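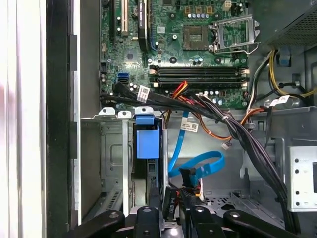

Korkness Automation Board
Cell Setup and Maintenance

Topic: Two-arm desktop disassembly cell, wrist camera and fixture checks

Buken_cell
Posted 3 Feb 2021

We request comments on the setup routine for our desktop disassembly cell. The cell has 2 arms mounted behind an aluminum extrusion table. The computer is laid on its side with the panel removed, and a printed fixture plate stands beside it to receive the processor. The arm in question carries a Robotiq gripper and a wrist camera.

The current routine, carried out at the start of each shift, is as follows.

Wipe the finger pads and check the finger screws with a hand driver.
Jog the arm to the reference block and confirm the tool point.
Run the gripper fully open and fully closed 3 times.
Place a test processor in the fixture pocket and run one empty pick.

Since September the cell has drifted at the drive cage. The fingers reach the blue release latch, but the approach lands to one side and the program stops on a force limit. The processor socket program, which uses the same tool point, has not shown the fault.

Minance_service
Reply 1

If one program is good and the other is not, the tool point should be left alone. We would first examine how the chassis is located on the table. A case resting on open extrusion with no hard stop can shift when the retention lever is opened, and every taught position after that step will carry the error.

We recommend two fixed stops on the long side and one on the short side, bolted to the table slots. The chassis should be pushed against all of them by hand before the cycle starts.

rutkowska_lab
Reply 2

The laboratory at Rutkowska does not agree that stops are sufficient. Desktop cases are thin sheet metal and the outer walls are seldom square to the drive cage. We fitted stops and still recorded an error of 2 mm at the cage on some units.

Our practice is to take a wrist camera view before each group of operations and to correct the approach from a feature close to the work.
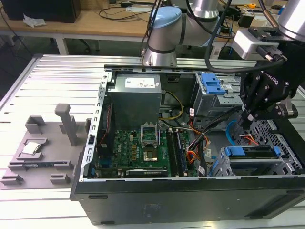 For the drive area, the feature should be on the cage itself. A correction taken from the motherboard will be accurate at the motherboard and less so elsewhere. We would also ask Buken_cell to state where the present correction is taken.

Buken_cell
Reply 3

The correction is taken once, at the socket frame, and applied to the whole case. That may account for the difference between the two programs. We had considered this acceptable for cases of the same model.

Minance_service
Reply 4

The point about the cage is accepted. We maintain that the stops should be fitted first. A camera correction on a case that is free to move is valid only until the next contact.

One further matter is cabling. The loose harness should be moved clear of the finger path before the cage approach is taught. A cable pressed under a finger will trip the force limit in the same manner as a bad position, and the log will not tell the two apart.

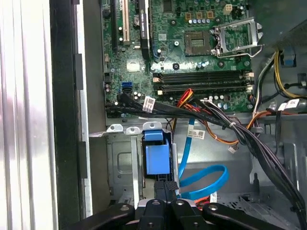

The cable leading to the wrist camera should be checked at the same time. It should have enough slack for full wrist rotation, and the connector should not carry the weight of the loop.

rutkowska_lab
Reply 5

We support the remark on cabling. We do not support raising the force limit to get past the fault, which has been suggested on this board before. The blue latches are plastic and the replacement parts are not always easy to obtain.

Buken_cell
Reply 6

The limit has not been changed. We will fit the stops, add a second camera view at the cage, and run 8 cases with the harness tied back. The force log will be attached to this topic when the run is complete.

Minance_service
Reply 7

Please record the stop positions with the log. If the table is ever cleared, they will be needed to restore the cell.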